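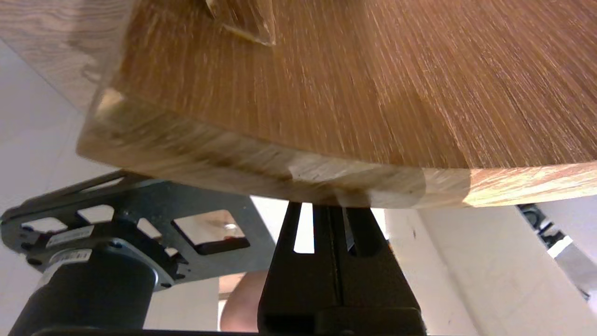
木板这件事拖到八月才动手 先开个串 想到哪写到哪 错别字懒得改

起因是玄关缺一条能坐着穿鞋的凳子。买过一条，坐上去吱嘎响，客人来了都不敢坐实，最后拿去阳台放花盆了

然后就想着自己做。厚板，两条腿，别的不要。就这么简单（当时觉得）

木料在Plemton那边的旧料场挑的。堆得很高，得自己翻，手套一定带上，我没带，手指扎了一根刺，到晚上才用针挑出来

挑厚板先看端头。端头裂得厉害的别要，锯掉一截还会往里走。细细的那种小裂没事，上油以后基本看不见

第二看弯不弯。眯一只眼顺着长边看过去，跟看台球杆一样。弯一点能刨，扭的就算了，扭的板子刨平以后薄得你心疼

老板说是橡木。我看纹路像，味道也像，锯开有点酸味。但我不敢打包票，反正硬是真的硬，指甲掐不动

有人问贵不贵。不便宜，但比家具店里那种贴皮的凳子便宜，而且剩下的边角还能做别的

搬回家是最惨的一段。电梯进得去，斜着进，门差点关不上。邻居帮我按着开门键，谢谢邻居

放家里先别动它！！平放，下面垫几根一样高的木条，让它上下都通风。我上次直接靠墙立着，过了一阵就弓起来了，像个船底

等了整整一个梅雨季。其实不用这么久，主要是懒

好 说正事，处理顺序是这样：先截长度，再刨平，再倒边，再砂，再上油。有人喜欢先倒边再截，截口会崩，我不喜欢

截长度我用的手锯。对，手锯。厚板手锯很累，但楼下有小孩睡午觉，开电锯我良心过不去

画线要四面都画，绕一圈接得上才开锯。接不上说明你的角尺或者板边有一个在骗你。我这次是板边

锯到最后那一点点要托住，不然自重一压就撕下来一条，很难看。我托了，还是撕了一小条，转到朝墙那面去了

刨平：先横着刨，再斜着，最后顺着纹理收。一上来就顺着刨，高的地方永远高

刨刀要磨。我知道你不想磨。我也不想。磨完那一下刨花卷出来的时候就什么怨气都没了

顺纹逆纹摸一下就知道，像摸猫，顺的滑，逆的戗手。有些板子中间会换方向，刨到一半忽然起毛，那就掉头从另一边来

我这块大面上还算老实，细细直直的纹。端头就花得多，颜色也浅，刚锯完那阵子我还以为自己拿错了板

端面颜色和大面不一样是正常的，别拿砂纸死磨想磨成一样的。磨不成。上了油反而会更深，端面吃油特别凶

插播一下工具，问的人多：
刨子是二手的，Naltard的，把手裂过，用胶粘回去了
夹子是Birkolance的，螺杆有点紧，滴了油好多了
不是广告，没人找我打广告，谁要找我我也不知道怎么接

夹子和木头中间一定要垫小木块。不垫就是一个圆印子，留在最显眼的地方。我有一条搁板上就有，每次看到都想起那天偷的懒

小木块自己攒，别扔。锯下来的楔形的、方的、薄片的，全丢一个盒子里，做到后面你会发现什么都要垫一下

来讲角。直角坐着硌腿，搬的时候也容易磕。我家走廊窄，转弯全靠蹭，所以角一定要圆

做法很土：拿个杯子扣在角上描一圈，先用锯斜着切掉大块，再用锉刀慢慢修到线。锉刀只往一个方向推，来回拉会把下面的边崩掉

边缘我又倒了一刀。用刨子45度走几下，听声音，声音均匀了就差不多。别贪，贪了就肥了，厚板那个厚实劲全靠边上那条直的部分撑着

倒角和圆角连接的地方最难，容易出一个小棱。闭着眼睛用手摸比用眼看准得多，真的，灯一偏眼睛就骗人

砂纸。啊，砂纸。我最讨厌的环节

从粗到细，中间别跳。跳了号，粗砂的划痕会在上油以后全部冒出来，那时候你只能骂自己然后重来

砂完用湿布擦一遍，等干，毛会站起来，再用细砂轻轻带一遍。这步我以前一直省，省了好几年，后来发现摸起来差很多

灰是真的大。窗户开着，门缝拿毛巾塞上，我还是在厨房的碗柜里摸到了灰。怎么进去的啊

口罩戴好。硬木的灰呛人，第二天嗓子会干

晚上九点以后不砂，这是我跟自己定的规矩。砂纸手推声音其实不大，但是沙沙沙沙的很烦人，我自己都烦

更新：砂完了。胳膊废了。点了外卖

上油。我用的Sandberg的木蜡油，罐子盖很难开，拿勺子撬的，勺子弯了

刷之前罐子要搅，不是摇，是搅。底下沉了一层稠的，不搅的话前面刷的是清汤，后面刷的是糊

布擦上去，等它吃一会，再拿干净布擦掉。重点在擦掉。我第一次做托盘的时候觉得厚一点更保护，结果粘了快一个月，放本书上去书皮都掉色

一共上了2遍。端面多补了几次，干得太快，刚擦完回头看又是白的

两遍中间等一晚。南方潮的话再多等等，手背贴上去不凉不粘就行

！！擦过油的布不要团起来扔垃圾桶！！会自己发热，真的会着火的。摊开晾干，或者泡水里再扔。这条单独发，麻烦看一眼

颜色问题。没上油的时候偏浅偏淡，上完往蜂蜜那边走，以后晒着还会再暖一点。想保持浅色的别用这种油，去找带点白的那种，我没用过不评价

然后是腿。腿纠结了好久

方案一是铁腿，买现成的拧上去，快。但我家地板软，铁腿会压印子，还要另外配垫子，而且冬天小腿碰到好冰

方案二是木板腿，就是两块厚板竖着撑，像老式条凳。选了这个。料也够，正好是截下来的那段

接的方式我用了穿榫。别被名字吓到，就是腿上留个头，面板上挖个洞，插进去，再打个楔子。说起来一句话，挖起来一下午

挖洞先钻一排孔，把肉掏掉大半，再用凿子从两面往中间挖。只从一面挖到底的话，背面会掀起来一大块，我有血泪教训

凿子靠着线的时候留一点点，最后再修。一开始就压线凿，木头会把凿子往线外挤，洞就大了

洞大了怎么办：塞薄片。谁家榫没塞过薄片呢……塞完抹胶磨平，路过的人看不出来的，只有你知道

楔子的方向要跟面板的纹理垂直！顺着打会把面板撑裂。我画在墙上的便签上，大字，怕自己忘

打楔子听声音，开始是闷的，紧了以后变脆。脆了就停。再敲一下的诱惑很大，忍住

胶我抹得有点多，挤出来一圈。别马上擦，擦了会糊进木纹里，等它变成软糖那种状态用凿子铲，一铲一条，很解压

（有人问为什么先上油再打榫。答：我顺序搞反了。榫头那里我特意没抹油，拿胶带贴住的，算是补救。你们还是先装后油吧，别学我）

对所以上面那个顺序里应该加一条装腿，在砂后面油前面。我就不删了，你们自己插进去

装完放地上，晃。

当然晃了。没有哪条凳子第一次放下来是不晃的

找短的那条腿很烦。先确认是凳子晃还是地不平，把凳子转半圈再晃一下，晃的位置跟着凳子走就是凳子的问题，不跟着走就是地的问题。我家是两个都有

处理：放在最平的一块地方，短的那边塞纸片塞到不晃，然后拿一块小木片架着铅笔绕着腿脚画一圈，按线修掉。修得比想象的少，砂纸放地上把凳子推几下都够了

脚底边缘也要倒一下，不然拖的时候会劈。再贴毛毡，毛毡买剪的那种，圆的总是不对

坐上去了！！不响！！

我承认我坐着玩了半天手机，哪也没去

高度跟大家说一下，做之前拿一摞书试，书加到你弯腰系鞋带舒服为止，量那个高度就行。网上那些标准高度看看就好，每个人腿不一样长

家里有老人的做高一点点，起来省力。有小孩的……小孩会拿它当舞台，做稳一点

凳子下面的空当现在放拖鞋。本来想加一层搁板，后来觉得扫地机进不去，算了

回几个评论里的：

「厚板会不会太重」会。但重才不翻。挪的时候抬一头转，不要整个搬

「能不能用松木」能，便宜好刨，就是软，钥匙掉上去一个坑。你要是喜欢坑就没问题，我奶奶那条凳子全是坑，我觉得很好看

「开裂怎么办」小的不管。大的在底面嵌个蝴蝶榫，拉住它。我这块端头有一丝丝，先观察，冬天开暖气的时候再看

「要不要刷清漆」看你。漆硬，脏了一擦就好，但是破了要整面重来。油软，破了哪里补哪里。我手懒又爱磕碰，所以选油

「没有工作台怎么弄」我也没有。两把旧椅子加一块板，板下面垫防滑的那种网垫，再上夹子。椅子会跑，拿脚蹬住

「女生能做吗」能。锯子要锋利，料要垫稳，跟力气关系没那么大。锯不动先看锯，别先怪自己

「水杯印」先用手背焐一焐……开玩笑的。白印拿细砂顺纹轻轻带几下，补一点油，过一晚基本没了。黑印麻烦，那是进水久了，要往下砂

「铁钉发黑是什么情况」橡木一类的单宁重，碰到铁加上水就黑。旧料里要是有钉子眼，周围那一圈黑是正常的，不是霉。要用螺丝就用不锈钢的或者铜的

「为什么不找木工店代加工」找过，人家说单块不接。也理解

预算问的人太多，不列表了，反正最花钱的是夹子，最不起眼的是砂纸，但砂纸加起来一看账单也挺吓人

时间：干活的部分2个周末，中间等干等得心焦。等木头回潮的日子不算啊，算了会哭

边角料后续：长的一条做了个挂钥匙的，短的做了门挡，更短的进盒子。刨花给楼下养兔子的那家了，没上油的才能给，上过油的别给动物用

补一条关于洞的。面板上的榫眼离端头远一点，太近那一段木头没多少筋，一打楔子就豁。我留了有8厘米，心里踏实

再补：放阳光直射的地方，上面别一直压同一个东西。我压了一个花盆，挪开以后留了个浅色的圆，跟晒泳衣印子似的。后来没管，过了段日子自己匀了

保养就是脏了拧干的布擦，别用洗洁精泡。觉得发干了薄薄补一次油，2个人坐得多的那种位置先干，中间和靠门那头

下一个想做床头的小台子，料还在Plemton翻，没翻到合适的。想要花纹大一点的，那种一圈一圈山形的，做面板好看，就是这种爱翘，得挑厚一点

有人说可以两种纹理拼着用，大花的做面，直纹的做腿。有道理。直纹稳，腿弯了比面弯了难搞

要是找不到就先把阳台那条吱嘎响的拆了，看看里面到底是什么做的，我有预感是刨花板

更新：拆了。是刨花板。连钉子都是歪的

但是它的横档是实木，留下了，进盒子（盒子满了）

盒子换了个大的

今天有客人来，坐下去的时候一点没犹豫，直接一屁股坐实了。我在旁边假装倒水，其实在听声音。没响

谁还要问的在下面留，我慢慢回，手上全是油打字不方便

哦对了那根弯掉的勺子掰回来了，现在专门开罐子用

联系方式：请发站内私信 | © 版权归作者所有，转载请注明 | 返回顶部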